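Wooden handles on kitchen utensils going rough and gray
Reading time: 2 min

Serley_kitchen
I have a set of ladles and spoons with dark wooden handles, bought secondhand in January. The handles were smooth then. Now they feel fuzzy and two have gone gray near the metal. I wash them by hand most of the time but they have been through the dishwasher maybe 9 times. Can they be saved, and what oil should I use? I have olive oil and a bottle of Badus mineral oil meant for cutting boards.

Postcombe Pete's Workshop
Stop using the dishwasher, first of all. Let the handles dry overnight, standing up. Sand lightly with 240 grit, going with the grain, then wipe off the dust with a damp cloth. Once dry, rub in the mineral oil, leave it for a few hours and wipe off what is left. Do a second coat the next day. Don't use olive oil, it can go sticky and smell bad.

The spot where the metal neck meets the wood takes the most water, so work the oil in there with a cotton swab.
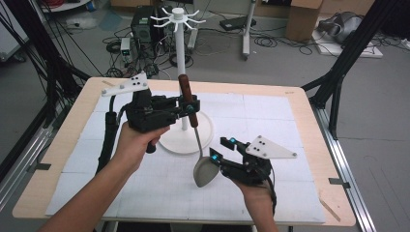
ccori77 had the same trouble and says one coat of mineral oil washed out in around 2 weeks, so plan on doing it every month or so. Board cream with beeswax in it lasted longer for me too. If a handle is cracked all the way down, I would replace it.

lowtide
Mine went gray and I just kept using it. Works fine. You can go up to 3,000 grit if you want it shiny but that's overkill for a ladle

Viewed 3,855 times
Contact us | © Serley Home Help | Back to top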